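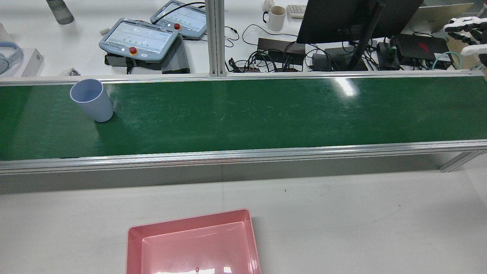
Figure 3. Conveyor station during the open day, seen from the head camera. The cup stands on the belt; the tray is on the work surface in front. Part of the robot hand is visible at the upper right.

4.2 Demonstration at the open day

The second part of our study took place in September, during the open day of the Trerton laboratory. The aim was to learn how the conveyor task behaves when it is shown to visitors for many hours, with short pauses and with people standing near the table. In the tests reported in Section 4.1, only the authors were present and each trial could be prepared without hurry. At an open day this is not possible, and we consider that the results under such conditions are also of interest to other groups who plan a public demonstration.

The task was the same as before. A plastic cup is placed upright on the belt, the robot must take it and put it in the tray, and the operator then returns the cup to the belt for the next trial. We kept the pale blue cup and the pink tray from the earlier tests, as both colors separate well from the dark green of the belt and from the white surface (Figure 3). The belt was stopped during the grasp in all trials. A moving belt was tried on the evening before, but the grasp was then less reliable and we decided not to show it to the public.

The control software was Plodar, in the same version as in Section 4.1. No parameter of the grasp policy was changed for the event. The only change was in the speed limit of the arm, which was reduced at the request of the safety officer of the building. Two teach pendants were kept on the table behind the conveyor, each with its red emergency stop button. One operator stayed beside the table at all times, and a second person spoke with the visitors.

Visitors came in groups. For each group we first explained the task in a few sentences, then ran three trials without speaking, and after this we answered questions. In the afternoon we also allowed visitors to choose the position of the cup on the belt. They were asked to keep it upright, and no other instruction was given. This produced positions that we had not used in our own tests, for example very close to the back rail, where the fingers have little space behind the cup.

In total we recorded 200 trials, and 90 of them used a position chosen by a visitor. We counted a trial as failed if the cup fell, if it was released outside the tray, or if the operator had to stop the arm. Most of the failures belong to the group of visitor positions, and within this group the cups placed near the back rail were the most difficult. In two trials the operator pressed the emergency stop. Both times a visitor had reached over the front rail while the hand was coming down. After the second case we put a line of tape on the floor, and it did not happen again.

A second source of difficulty was the light. The ceiling lamps of the room give a strong reflection on the belt, and a white spot of this kind can be seen toward the right in Figure 3. When the cup was placed inside the spot, its white rim was found late or not at all by the detector. The method of Teixeira, which we used as the baseline in Section 3, was not run at the open day, so we cannot say if it suffers in the same way. The Lamau data set contains very few pictures with reflections on the belt, and this may explain part of the problem.

We also note some points of a practical kind. The pause between groups was often too short to check the calibration of the head camera, and we did so only before opening and at noon. Questions from the visitors were mainly about the speed of the robot. Several people asked why it moved so slowly, and some thought that it was controlled by hand from another room. A small sign with the speed limit and the word "autonomous" was added to the door in the afternoon, and such questions became less frequent. The trials with visitor positions are used again in Section 5 as a separate test set.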